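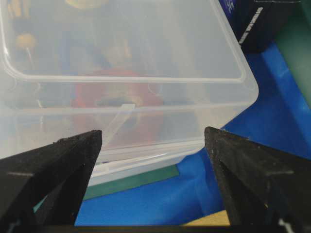 TOY SHELF SORT-OUT, AND A PLEA ABOUT LIDS

Quick one this month, everything's a bit behind.

The toy library at Braltovus is swapping over to see-through boxes. The old cardboard ones had had it, bottoms going, tape on tape. We've gone for the cloudy plastic sort with rounded corners. Not crystal clear, but you can tell from across the room if there's something red or yellow in there, and for most of the under-fives that's all the label they need. Grown-ups still get a proper label. Short side please, not the lid, becuase lids wander.

Where we've got to: 52 boxes filled and on the shelves. Bath toys and play food done. Wooden puzzles not done. Dressing up not even started, don't ask till December.

A few things when you bring stuff back:

Wipe it first. Damp cloth, bit of washing-up liquid, leave to dry properly. Anything put away wet in a plastic box smells within the week.

Big bulky pieces at the bottom, little ones on top. Don't force it. If it won't go in it probably belongs in another box.

Batteries out. Tape them to the loan card.

Lids on the side table by the door, in size order if you've the patience. We're 3 short at the moment, all the large size. Have a look in the boot of the car, that's where ours was.

Box 1689 (the Gritora stacking set) came back with two sets mixed together. If yours at home looks a bit thin, bring it in and we'll sort it out between us, no fines.

Old cardboard is flat and stacked in the Zisska Road porch, free to anyone moving house or keeping a rabbit. Going to the tip after the 22/04/2019 session so be quick.

Spare labels and a pen that works are in the top draw. Please put the pen back.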